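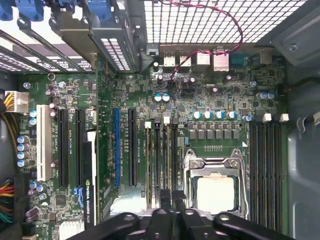 Inside of a desktop, green board and memory slots.

05/01/2023

Abbas came by after supper with a printout. He wants me to sign up for the Kordestani sleep program, the one his sister-in-law did, where you pay 59 dollars a month and a person you never meet tells you when to go to bed. I said I know when to go to bed. He said knowing and doing are two different things, and tapped the paper as if that settled it.

I read it through after he left. It promises up to 300 extra hours of "restored rest" a year. I would like to know who measured that and against what. Restored from where? If I slept 300 hours more than I do now, I would be asleep during things I enjoy, such as breakfast. There is a page of letters from happy customers and they all write alike, short sentences and a lot of the word "finally." One of them is from Callenbridge and says she no longer needs an alarm clock. I haven't needed one since I was 40. It isn't a blessing. I lie there at ten to five listening to the boiler.

I'll admit the sleep has been bad. Last night I was up from two until past four. I tried the counting, then the breathing Nivaldo swears by, in for five and out for seven, and all it did was make me notice my breathing, so then I had that to worry about as well. Ended up in the kitchen with toast and the crossword from the weekend, got stuck on a river. Slept from about half past four and woke up with the blanket on the floor.

Nivaldo says it's the coffee. Nivaldo says everything is the coffee. When my knee was bad in July he said it was the coffee. I did switch to one cup for two weeks back then, to be fair to him, and I slept exactly as badly and was rude to the man at the bank.

Then there's the mattress. The Modholm people in Stutstead say eight years is the limit, which is a handy thing for people who sell mattresses to believe. Mine is older than that and has a dip in it, on my side. I went in and lay down on a few this morning with my coat on while a young man stood over me asking where I carried my tension. I told him in my wallet. He laughed but I don't think he liked it. The firm one was like lying on a door. The soft one was fine for a minute, and then I couldn't see how I'd get out of it with any dignity. He said you have to give a new bed a month for your body to learn it. If I have to wait a month to find out, what was I lying there for?

What bothers me is how sure they all are. Abbas is sure, Nivaldo is sure, the boy with the mattresses is sure, and each of them is sure of something different. My mother slept four hours a night most of her life and put it down to being a farmer's daughter. She never bought a thing for it. Then again she fell asleep in church and in the car and once with a fork in her hand, so maybe she wasn't such a good example.

I've put the printout under the fruit bowl. I suppose I could write down the times I wake for a week or so, before I pay somebody else to ask me for them. Two, twenty past four, ten to seven, for last night.

Need bread, and a bulb for the landing. Call Abbas back before he signs me up himself.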